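4. Transit fees, storage and bargaining power

4.1 The setting of the dispute

The pipeline that crosses Skornanar was built to carry gas from the Rarari fields to buyers on the coast. Skornanar produces almost no gas of its own. Its income from the line comes from a transit fee, paid per unit of volume, and from a right to draw a fixed share of the flow at a reduced price. Both terms were set in the original agreement between the government and the pipeline operator, Orkunlow, and neither was tied to the market price of gas.

As long as prices were low, the arrangement suited both sides. The fee covered a large part of the energy ministry's budget, and the reduced-price gas kept household heating bills down. When export prices rose, the fee did not. The government asked to reopen the agreement. Orkunlow replied that the contract had years left to run and that it had priced its own loans on that basis.

The earlier literature treats disputes of this kind mainly as a question of who can afford to stop the flow. A transit state can close a valve, but it then loses its fee and its own supply. A producer can hold gas back, but it then loses its sales and may face claims from its buyers. On this view the party that can wait longer gets the better terms. We think this is broadly right, but the ability to wait is usually taken as given. In the Skornanar case it changed during the talks, and most of the change came from storage.

4.2 Storage as a bargaining asset

Before the dispute, Skornanar had one working storage site, at Mamo, a depleted field in the south of the country. The site had been run for decades as a way to smooth demand between summer and winter. It was filled to about the same level each fall and drawn down by spring. Ministry records show that it could supply household demand for 38 days at January rates. Industrial users were not covered and were expected to shut down or switch to fuel oil.

The decision to expand Mamo was taken a year before the talks opened. The published reason was safety of supply. Minutes of the energy ministry's planning group, which we were allowed to read but not to copy, give a second reason. Several members argued that Orkunlow's negotiators knew the storage figures as well as the ministry did, and that any threat to interrupt the line in winter would not be believed. Fasil Hadgu, then the deputy head of the group, put the point in a note attached to the minutes: the ministry was "asking for a new price with an empty cupboard."

The expansion had two parts. New wells raised the rate at which gas could be taken out, and a second compressor station raised the rate at which it could be put in. The first mattered more for the talks. A large volume of stored gas is of little use in a cold spell if it can be drawn only slowly, and the old wells had been the limiting factor in every hard winter on record.

We interviewed people on both sides about how the expansion was understood at the time. Ministry officials said they had made no secret of it and had invited Orkunlow's engineers to the site. Orkunlow staff agreed that they had been invited and said that two of them had gone. Their report to the company's head office described the work as "ordinary renewal." It did not mention the new withdrawal rate. One former member of the Orkunlow team told us that the report was still being quoted inside the company after the talks had started, and that it led the team to expect an early settlement on the old terms.

4.3 The course of the talks

The talks went through four rounds. In the first, Skornanar asked for a fee linked to the export price, with a floor. Orkunlow offered a single increase and no link. In the second, the company withdrew its offer and asked for arbitration under the original agreement. The ministry refused on the ground that the clause covered disputes about the contract and did not cover requests to change it. Lawyers we consulted were divided on whether this reading was sound.

The third round took place in January, during a cold period, and is the one most often described in the press. Flow through the line fell for nine days. Orkunlow blamed a fault at a pumping station on the producer side. The ministry did not dispute this in public, but it began drawing on Mamo at the full new rate from the second day and published the daily figures. Household supply was not cut. Two fertilizer plants closed for part of the period and were paid for their losses from the ministry's reserve.

We have found no firm evidence that the drop in flow was deliberate. The maintenance log that Orkunlow later gave to the regulator is consistent with a real fault. What matters for our argument is that both sides watched how the country coped. Six of the eight negotiators we spoke to, including three from Orkunlow, said the tone of the talks changed afterward.

The fourth round ended in an agreement signed on 16 October 2019. The new fee has a fixed part and a part that follows the export price with a lag of two quarters. The floor was dropped. Skornanar's right to reduced-price gas was kept but limited to household use. Neither side got what it had asked for at the start, though the result is much closer to the ministry's opening position than to the company's.

4.4 Automation and the labor question

A smaller issue in the final agreement concerned staffing. Orkunlow wanted the right to run its valve and metering stations inside Skornanar with fewer people on site. The line employed over 2,000 people in the country, many of them in districts with little other work, and the unions had support in parliament. The ministry was also uneasy about control. A station run from outside the country is one that the transit state cannot easily inspect or operate in an emergency.

The compromise allows remote operation of metering but requires that shutoff valves be staffed at all hours. It also sets up a joint fund for retraining. The fund is small compared with the fee, and we did not find that it affected the main terms.

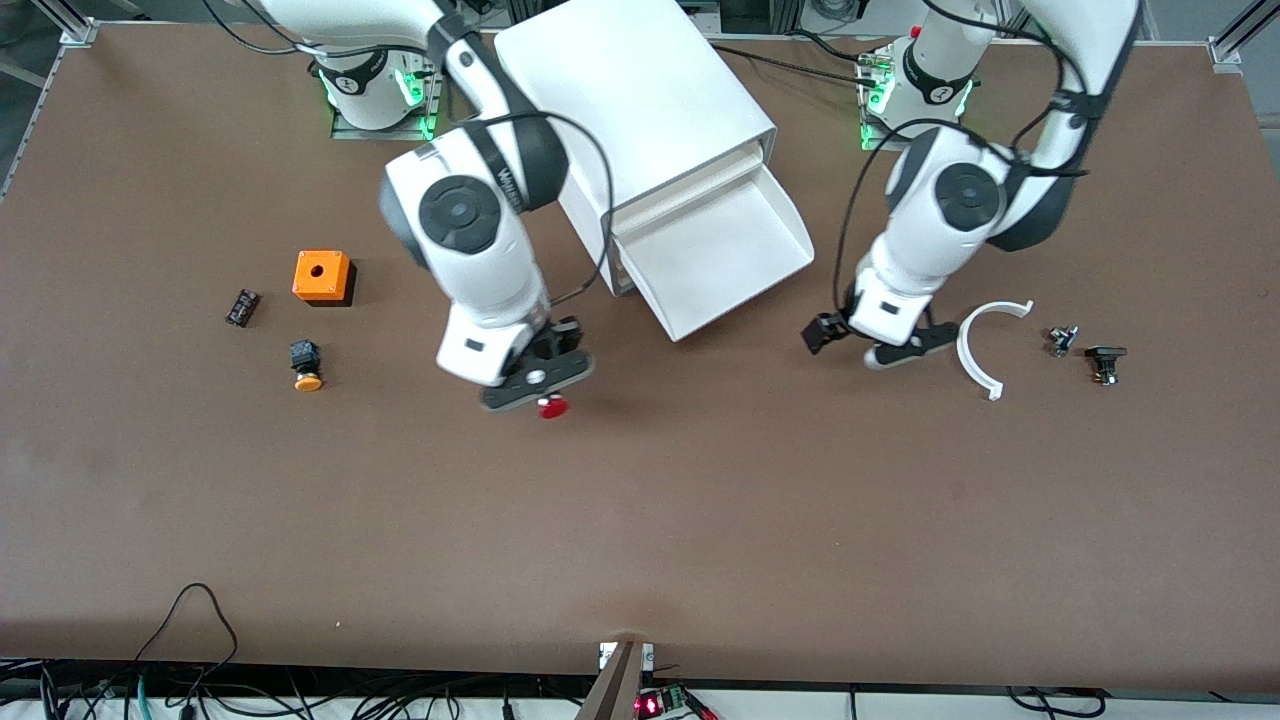

Figure 2. Tabletop work area with two white robot arms.

The staffing clause has drawn more comment inside Skornanar than the fee formula. In local newspapers it was presented as the main gain of the talks. Officials we interviewed did not share this view, but several said it had made the agreement easier to pass.

4.5 Limits of the case

Skornanar had a suitable depleted field close to its main line and the money to expand it. Many transit states have neither. Storage also costs money to fill, and gas bought at a high price and sold after a fall becomes a loss that someone must carry. The ministry booked such a loss in the year after the agreement.

The case also depends on timing. Had the third round been held in summer, the capacity at Mamo would have gone untested, and Orkunlow might have kept to its earlier estimate of it. We return to this point in Section 6, where we compare the case with two others in which storage was in place but was never drawn on during the talks.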